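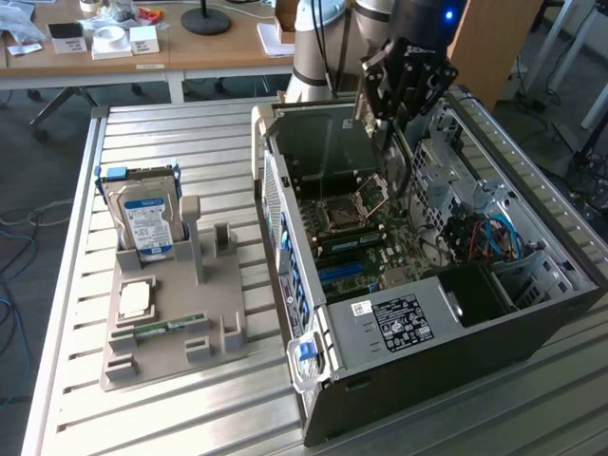

Can the recordings in this set tell you which gripper to buy for taking computers apart and putting them back together?

They can help you rule things out. They were made to compare two grippers and two camera positions on one kind of work, PC component handling, and they are too narrow to settle anything bigger than that. If you want a ranking of hardware, please look somewhere else, and be suspicious of whoever gives you one.

Clusadcombe PC Bench Recordings – data card

What this is

Recordings of a single robot arm working on an open desktop computer and a parts fixture, with the gripper driven by a person at the controls. The set was put together at Groltholm after we had read one too many product sheets claiming "assembly-ready" fingers. Memory, processor and hard drive were the parts we cared about, because they fail in different ways. A hard drive is heavy and forgiving. A memory module is light and wants an even push. A processor wants almost no push at all, and it wants to be square to the socket before you let go.

What was compared

Grippers: 2. The Elteo is a parallel two-finger unit and came with the arm. The Kobzar has a longer stroke and a softer closing profile, at least on paper. We ran both with the fingers they shipped with before changing anything, and those runs are kept in their own folder.

Camera positions: 2. One fixed camera looks over the worktable, and a small one rides at the wrist.

Tasks: 3. Drive from cradle to bay, memory module from groove to slot, processor from pocket to socket. Each task has a forward version and a reverse version. The reverse versions were added later and are less tidy.

What the fixed camera is good for

Knowing where the arm is. You get the whole reach, the fixture and the case together, and it is easy to tell which task you are watching. We had hoped to judge seating from it as well. That was optimistic. When the gripper is down inside a case, the fingers and wrist hide the part at the moment you most want to see it, and no amount of extra light fixed that for us. Moving the camera higher traded one blind spot for another.

What the wrist camera is good for

Lining up. Slots, socket edges and connectors are all large in view, and the fingers stay in the same place in the picture, so small errors against the board show up early.

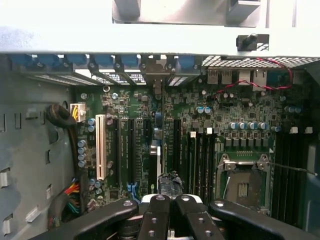 Its weakness is depth. A module that is over its slot and a module that is in its slot can look nearly the same from straight above, and our operators got this wrong often enough that we stopped accepting the wrist view alone as proof of a finished task. The success labels for memory come from a hand check after the run. The success labels for the drive task do not, because we decided it was obvious. Looking back I would not defend that decision very hard.

Glare is the other trouble. Bare sheet metal inside a case throws light straight back at a camera that close, and locking the exposure made the dark corners useless. We left it on automatic. Brightness will jump between neighboring images, and any model that dislikes that will dislike this set.

Gripper notes

The Elteo closes quickly and holds well. It is also wide for the job. Around a memory slot you run out of room before you run out of grip, and the operators learned to come in at an angle to get past whatever was next door. That habit is now baked into the recordings. If you train on them, expect your policy to pick up the same tilt whether or not your own gripper needs it.

The Kobzar was supposed to be the gentle one. On the processor task it was, once we had turned the closing speed down to 20 percent of its maximum. At the factory setting we saw no difference worth reporting. Its longer stroke was a nuisance inside the case, where the open fingers need space to swing that is simply not there. I have heard it argued that this is a fingertip problem and has nothing to do with the gripper. Maybe so. You still have to buy the gripper to find out.

Neither unit gave us force readings we trusted. The values are included in the logs under "effort" and should be treated as a hint. Please do not plot them against anything and call it contact force.

Known problems

Clocks on the two cameras were not locked together. We lined them up afterward using the first clear arm motion in each run. Fine for watching, poor for anything fast.

The fixture was reprinted in February with slightly deeper pockets. Runs before and after are flagged, but the flag was filled in by hand.

Every run uses the same style of case. Results may not carry over to a smaller one, and I would be surprised if they did.

Failed runs are kept. Aborted runs are kept only if the gripper had touched a part, so the failure rate you compute from this set will be off.

Suggested use

Checking whether a second view helps your own method. Practice data for fine alignment. Arguing with a vendor.

Not suggested

Reporting a single success number across both grippers. The operators had more hours on the Elteo before recording began, and we have no honest way to subtract that.

Files

runs/ – one folder per run, with both camera streams and the joint log
stock_fingers/ – the early runs, before any changes
labels.csv – task, direction, gripper, outcome, fixture flag
notes.txt – operator remarks, unedited, worth reading before the labels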